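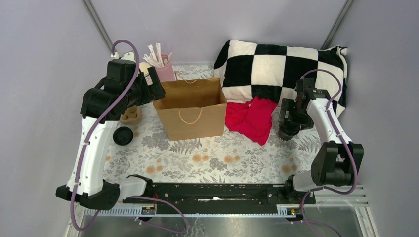 *Open bag, plain front, one handle hanging. Cloth, cup and pillow wait their turn behind it.*

# Packing a Paper Handle Bag Without Ripping It

I have never trusted paper bags. Shops hand them over as if they were a favor, and then you get as far as the curb and one handle lets go. Still, they pile up in the closet, and they're good for one thing: moving a small batch of household odds and ends from one room to another, or down the street to a friend who asked for them. If you pack them with some suspicion, they hold.

Most packing advice I've read online is written by people who seem to own only sweaters. My version covers the awkward stuff: cups, straws, jars, lids, a bit of cloth, and something big and soft that looks like it should fit and probably won't.

## What you need

- One brown paper bag with twisted handles
- A second bag or a tote, for whatever doesn't go in the first
- A soft cloth you don't mind creasing
- A rubber band or a strip of masking tape
- A table with a cloth on it, so small things don't skate off

You'll see people recommend tissue paper, bubble wrap and "dividers." I've tried dividers. They fall over.

## Step 1: Test the bag before you believe in it

Open the mouth all the way and stand the bag up. Run a finger along the bottom seam from the inside. If any of the glue has lifted, use that bag for newspaper and get another.

Next, tug each handle, separately. Don't lift the bag by both and call it a test, because the good handle will cover for the bad one. Look at the patch inside where the handle is glued on. If the paper around it has gone soft or fuzzy, carry the bag from underneath or leave it alone.

A crease down the side is fine. A crease across the bottom worries me more. My sister-in-law, Marisol Ledesma, says I'm being fussy about this, but I've picked up after her bags too.

## Step 2: Line the base

Fold your cloth into a flat pad the size of the base and press it into the corners. A wadded-up cloth makes a hill in the middle and everything slides to the edges, where the seams are.

If the cloth is one you want to arrive looking nice, use an old dish towel at the bottom and save the good cloth for the top. I wouldn't believe anyone who tells you it "won't crease if you roll it." It'll crease. Iron it later.

## Step 3: Heavy and hard things first

Jars and anything with a solid bottom go straight onto the pad, upright, toward the middle. Check the top of each jar yourself. Plenty of people give it a glance, decide it looks shut, and find out otherwise at the other end. Twist it. If it's a press-on top, push it down all the way around with your thumb.

Two jars should have something soft between them. A sock works as well as any product sold for the purpose. I did once buy a set of felt sleeves from an outfit called Brulavetti, and they were fine, in the sense that a sock is fine.

## Step 4: Deal with the lids

Loose plastic cup lids are the part that everybody gets wrong, me included. They get thrown in last, they slide down the side, and the rim gets bent under a jar. A lid with a bent rim won't seal, whatever the packet promised.

Pick each one up by the edges and look at the face of it. You want to know three things before it goes anywhere near the bag:

1. Is the rim round and even the whole way? Turn it slowly and look for flat spots or splits.
2. If it has a little tab or plug, is that still attached?
3. Is there anything dried into the grooves? Molded lids hold on to old coffee like you wouldn't believe.

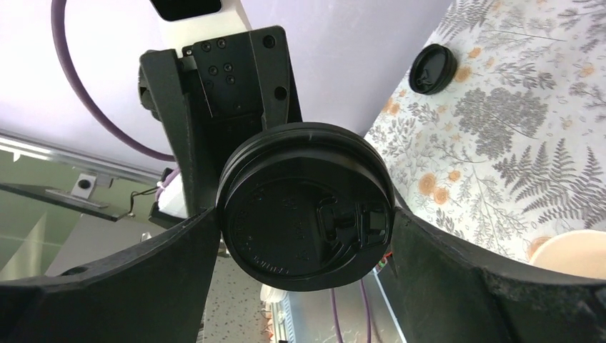

*Held by the sides, face out. The molded tab is on the right half of this one.*

Don't press on the middle of the face while you're checking. The plug on these is thin, and bending it back and forth to "see if it works" is a good way to make sure it doesn't.

If you have a few lids of the same size, stack them facing the same way and put the rubber band around the stack, loosely. A tight band will do the bending for you. A single lid can stand on edge against the bag wall, with cloth on its inner side.

Do the lids have to go with the cups? Only if you want to find them again.

## Step 5: The cup of straws

You have a choice here. You can leave the straws standing in their cup, which looks tidy and lasts until the first step down. Or you can take them out, tap the ends level on the table, band them, and lay the bundle across the top of the jars.

I do the second. Paper-wrapped ones especially, because the wrappers catch and tear when they fan out over the rim. The empty cup can then hold something small, such as a folded napkin. Fathima Marikar, who lives across the hall from me, keeps hers in the cup with a sandwich bag pulled over the top. I've watched her do it and it held, though it was only one flight of stairs.

## Step 6: Soft things on top, and the pillow question

Lay your good cloth over everything and tuck it down the sides. That stops the rattling and holds the lids where you put them.

As for the pillow: a big plush one won't go in a shopping bag. You can squash it, sure. It'll push back against the sides all the way there, and the sides are paper. Carry it under your arm, or put it in the tote by itself.

## Step 7: Lift it properly

Bring the handles together, put your other hand flat under the base, and lift a couple of inches off the table. Wait a moment and listen. If you hear paper ticking, put it back down and take out the heaviest jar.

Keep the hand under it on the stairs, and keep the bag out of the rain altogether.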